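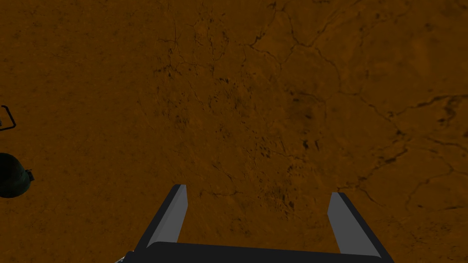

A drought is a long stretch of time when a place gets much less rain or snow than it usually does. It does not arrive in one day the way a thunderstorm does. It builds slowly, over weeks or months, and people often don't notice it until the grass turns yellow or the creek gets low. Bare ground can give you a clue. Look at the thin, dark cracks branching across the orange-brown surface, splitting and joining up again. When soil with a lot of clay in it dries out, it shrinks. The top has to pull apart somewhere, and cracks like those are the result.

What counts as a drought?

That depends on where you live. A desert gets very little rain in a normal year, so a dry month there is nothing special. In a rainy place, a dry month might be a big change. Weather scientists compare the rain that fell with the rain that usually falls in the same place at the same time of year.

The town of Lorholm keeps a rain gauge next to the library. A rain gauge is a container that catches rain so that it can be measured. In a leap year the gauge gets checked 366 times, once every day, even when there is nothing in it. A zero is still a measurement, and it gets written down with the rest. One February, the gauge caught rain on only 2 days. That was the start of a drought that lasted 5 months.

Why does the rain stop?

Rain needs damp air that rises and cools. Sometimes a large area of high pressure settles over a region. Inside it the air sinks, and sinking air gets warmer and drier, so rain clouds have trouble forming. Storms are steered around the outside. If the high pressure stays put for weeks, the ground below it may get hardly any rain.

Dry soil can make things worse. Damp soil gives off water into the air, and some of that water can come back down as rain. Dry soil has very little to give. It also heats up faster in the sun.

Where does the water go?

Rivers and lakes drop first in some places. In others it is the soil that dries out first, and farmers see their plants wilt. Water deep underground, called groundwater, usually takes the longest to change. It also takes a long time to fill up again.

Lake Sidulero supplies 2966 homes. When the lake gets low, each home is asked to use less. Lawns are watered on Wednesday only, and cars stay dusty.
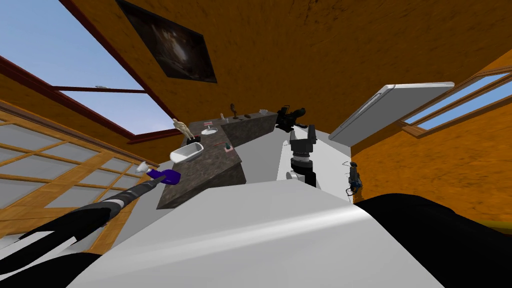
A stone countertop with a white dish, a small black cup and a shallow round basin.

Saving water at home

Turn off the faucet while you brush your teeth. Take a shorter shower. If you rinse vegetables in a bowl, you can pour that water on a houseplant afterward. Tell an adult if you find a faucet that drips — a slow drip wastes a lot of water over a whole week.

How does a drought end?

One big storm is usually not enough. Very dry ground can be hard on top, and heavy rain may run off it before it has time to soak in. Steady, gentle rain over many days works better. In the mountains, a deep layer of snow helps too, as it melts little by little in spring and feeds the rivers below.

Words to know

Groundwater: water held underground in soil and rock.
High pressure: an area where air is sinking, often with clear skies.
Rain gauge: a tool for measuring how much rain has fallen.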